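Murville Content Studio Opens Free Website Writing Clinic for Small Businesses

Owners can bring their weakest web page and leave with a better one

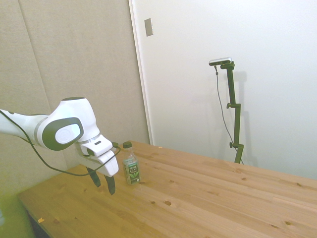
A white robotic arm above a light pine table.

MURVILLE, 9 October 2021 – Drikisex, the content studio on Escobar Street, is opening a free writing clinic for small businesses that want their websites to say something useful to the people who land on them. The clinic is called Vollel, and sign-up is open now to any business in Murville with nine employees or fewer.

Vollel grew out of a question the studio hears nearly every week: "We get visitors, so why does the phone stay quiet?" Very often the trouble starts on the page itself. The opening paragraph talks about the company's history, the prices are hidden three clicks deep, and the one thing a customer came to find out (do you work on older boilers? can I bring my dog?) is missing altogether.

"I love this work, and I love it most when we're sitting next to the person who runs the shop," said Carolina Vieira, founder of Drikisex. "They'll tell you out loud, in two minutes, exactly why people come back to them year after year. Then you look at their home page and none of it is there! So we write down what they just said, tidy it up a little, and there's your new home page."

Each business gets 2 sessions with a studio writer. In the first, the owner picks a single page to work on, and the writer reads it aloud from top to bottom. Reading aloud is a house habit at Drikisex, and a slow one, but it shows up the long sentences and the borrowed phrases faster than any software the team has tried. Owner and writer then list the questions customers ask most by phone, by email and over the counter, and check which of them the page answers.

The second session is for rewriting. The pair work on the headline, the opening lines, the page title and the short description that can appear in search results. They also look at the links going in and out of the page, and at the contact form, where the studio has seen some truly heroic lists of required fields. Owners keep everything written during the sessions and can publish it the same day if they like it.

A pilot round ran in April with 44 businesses, among them a piano tuner, a shoe repair counter, a bakery and a pair of sisters who rent out canoes. The canoe page had run to more than 1,000 words before it mentioned where the boats were kept. It now begins with the dock, the opening hours and what to do if it rains.

"That page makes me so happy," said Vieira. "It sounds like the two of them talking. You could read it on your phone in the parking lot and know where to walk."

The pilot also changed a few things about the clinic. Sessions were first planned at one hour and now run for ninety minutes, after nearly everyone stayed late. A worksheet on choosing search terms was cut from four pages to one. And the studio added a quiet half hour at the end of the second session for owners who want to start on another page while the first is still fresh in their minds.

Search terms still have their place at Vollel. Writers help each owner find the words that local customers use, which can be quite different from the words used in the trade. A customer with a wobbly chair types "fix chair leg," and a furniture restorer who writes only about "joint consolidation" may never meet them. The clinic asks owners to choose one main phrase for the page, use it where it fits naturally, and then get on with helping the reader.

No experience with websites is needed. Owners should bring the address of the page they want to work on, a few real questions from customers, and the login for their site if they plan to publish changes on the spot. Those who have someone else looking after the site are welcome to bring that person along. Businesses that don't have a website yet can also apply, and will spend their sessions drafting a first page on paper.

Sessions take place at the Drikisex studio, with evening times for people who can't leave the shop during the day. Places are given in the order that requests arrive, and anyone who misses the first round will be moved to the top of the list for the next one. To ask for a place, stop by the studio or use the short form on the Drikisex website (name, business, page address, and that's all).

About Drikisex

Drikisex is a content studio based in Murville. Its writers and editors work on web pages, newsletters and product guides for local and regional businesses.

Media contact: Carolina Vieira, Drikisex, Escobar Street, Murville

###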